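木头台面和木边的日常保养：我家用过的一些办法

我叫库尔苏姆（Kulsoom Shaikh），住在Ternmont，中文是后来学的，所以有些句子写得不太顺，请各位多包涵。之前在这个网站写过怎样洗铁锅，有几位读者来信问木头的东西怎么养。我家厨房里木头比较多：操作台、砧板、两个架子，还有一张从婆家搬来的旧桌子。我不是木匠，下面写的都是自己做过的，做坏的也写了。

先弄清楚表面是什么

木头表面大致有两类。一类是上了漆的，水滴上去会站住，成一个圆珠子。另一类是只擦过油或者擦过蜡的，水滴上去，过一会儿边上颜色变深，慢慢渗进去。保养的方法完全不同，所以第一步不要急着买东西，先找一个不显眼的角落，滴一滴清水，等几分钟看一看。

上漆的表面不需要擦油。油进不去，只会留在上面发黏，还会粘灰。我第一年就犯了这个错误，给一张上漆的小桌子擦了两遍亚麻籽油，后来用温水加洗洁精洗了三次才不粘手。

如果漆面已经磨穿了一部分，情况就麻烦一些。磨穿的地方会吸水，没磨穿的地方不吸。小面积可以用细砂纸轻轻打磨，再补一点同类的漆。大面积我建议请人来看。

每天的清洁

每天做的事情很少。布拧到不滴水，顺着木纹擦，然后用干布再擦一遍。干布这一步我以前经常省掉，结果水槽旁边的那一段台面比别处黑得快。

不要用的东西：钢丝球、含氯的漂白水、很浓的醋。醋稀释以后可以去味道，但是不要让它长时间留在木头上。有人说小苏打什么木头都能用，我觉得要小心，橡木和核桃木碰到碱性的东西有可能变暗。请先在背面试。

面粉和面团粘在台面上的时候，不要马上用湿布去擦，会变成浆糊塞进木纹里。等它干一点，用塑料刮板刮掉，再擦。

给台面擦油

我用的是食品级矿物油，偶尔混一点蜂蜡。也有人喜欢用核桃油，气味好闻，但家里如果有人对坚果过敏就不要用。厨房里炒菜的油也不合适，时间长了会有哈喇味。

做法如下。

台面完全干透，最好前一天晚上擦干净，放一夜。

油倒在旧棉布上，不要直接倒在木头上，不然会有一块深一块浅。

顺着木纹薄薄擦一层，边缘和切口多擦一点。切口就是能看到年轮的那一面，它喝油喝得最厉害。

等40分钟，用干净的布把没有吸进去的油擦掉。手摸上去应该是滑的，不应该是湿的。

隔一天再做第二遍。

新的台面头一个月我每个星期擦一次，以后一个月一次，再以后看情况。水滴不再成珠子，就是该擦油的时候。

有一件事一定要注意：浸过亚麻籽油或者桐油的布，不可以揉成一团扔进垃圾桶。这类油在变干的过程中会发热，布团有可能自己着火。请把布摊开，放在室外晾到发硬再扔，或者泡在水里，放进有盖的铁罐。矿物油没有这个问题，但是我已经养成习惯，所有的油布都摊开晾。

颜色不一样的木板拼在一起

很多家具是浅色的面配深一点的边，或者后来换过一块板，颜色就对不上。我家的架子也是这样。邻居Ernő Kerekes做过多年家具修理，他告诉我不要想办法把浅的染成深的，两种木头吃颜色的速度不一样，染完反而更花。他的建议是两边用同一种油，分开擦，每一块板用一块干净的布，免得把深色木头里的颜色带到浅色的上面。

接缝的地方我用一把旧牙刷先把灰刷出来，然后用棉签蘸一点点油，沿着缝走一次。油不能多，多了会积在缝里，夏天变得黏黏的。如果缝已经松开，先不要上油，因为胶粘不住有油的木头。要先补胶，夹紧，放一天，再做后面的事。

补胶时挤出来的胶，趁没干用湿布擦掉。干了以后再刮，容易把木头表面带起来。我用的是普通的白色木工胶，在Brurkach那家五金店买的小瓶装，用了很久还没有用完。

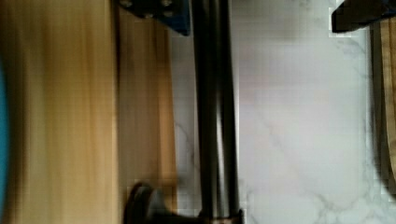
水印、热印和小坑

白色的圈多半只在漆或者蜡的表层，是水汽进去了。可以用吹风机开低档，离开一只手的距离慢慢吹，看它变淡就停。吹完擦一点蜡。如果是黑色的圈，水已经到木头里面，常常还和铁有关系，例如湿的铁锅放在上面过夜。黑圈我只成功去掉过一次，用的是草酸溶液，要戴手套和口罩，做完用清水擦很多遍。用在碰到食物的台面上我不放心，所以砧板的黑圈我只用砂纸。

小坑的办法比较有意思。木头没有断，只是被压下去的时候，可以让它自己涨回来。在坑上滴几滴水，等它吸进去，盖一块湿的棉布，用熨斗尖轻轻碰两三秒，拿开看看，再碰。不要一直压着。我的旧桌子上有一排小坑，做了一个下午，浅的差不多都平了，深的还在，不过摸起来没有那么刮手了。这个办法只能用在没有漆的木头上，有漆的会发白。

砧板

砧板不要泡水，也不要进洗碗机。洗的时候两面都要打湿，只湿一面，木头会往一边弯。洗完立着放，下面垫两根筷子，让底下也通风。

有葱蒜味道的时候，撒一把粗盐，用半个柠檬来回磨，放五分钟，冲掉。切生肉的砧板请另外准备一块，这一点没有办法用保养来代替。

如果砧板已经弯了，把凸的那一面朝上，凹的那一面朝下，下面放一块潮湿的毛巾，过一夜通常会好一些。好了以后两面都要擦油。

抽屉和木门发紧

到了八月，我们这里很潮，抽屉拉不动的人很多。不要马上刨，天气干了以后缝会变得太大。先把抽屉拿出来，看哪里磨得发亮，发亮的地方就是碰到的地方。用白蜡烛在那里来回擦几遍，再装回去试。肥皂也可以，但是肥皂会吸潮，我现在只用蜡烛。

如果擦了蜡还是紧，用细砂纸包在一块平的小木头上，轻轻磨几下，试一次，再磨几下。干了的季节要是还紧，那就不是潮气的问题，可能是滑条歪了或者钉子松了。

冬天正好反过来。暖气一开，木头缩，台面接缝会张开一点点。春天多数会自己合上，所以冬天张开的缝我不去填。暖气旁边放一碗水有一点用，家具离暖气远一些更有用。

我手边常备的东西

旧棉布，剪成手掌大小，旧T恤最好，毛巾会掉毛。

矿物油一瓶，蜂蜡一小块。

砂纸三种：120号，180号，240号。从粗的用到细的，不要跳。

塑料刮板，旧牙刷，棉签。

白蜡烛一根。

木工胶，小夹子两个。夹的时候两边垫小木片，不然又多两个坑。

读者来信的回答

有人问可不可以用橄榄油。救急可以用一次，长期不行，会变味。

有人问竹子的砧板要不要擦油。要，竹子比较硬，吸得慢，所以油要更薄，等的时间长一点。

有人问擦了油以后多久能放食物。矿物油把多余的擦干净，第二天就可以用。会变干的油，例如桐油，请看瓶子上写的时间，有的要等几个星期。

还有一位问旧桌子上的蜡太厚怎么办。我是用硬塑料卡片先刮，再用布蘸一点松节油擦，窗户要打开，附近不要有火。擦下来的布也摊开晾。

下一篇想写藤编的椅子怎么洗，材料还在准备，有经验的读者可以先写信给我。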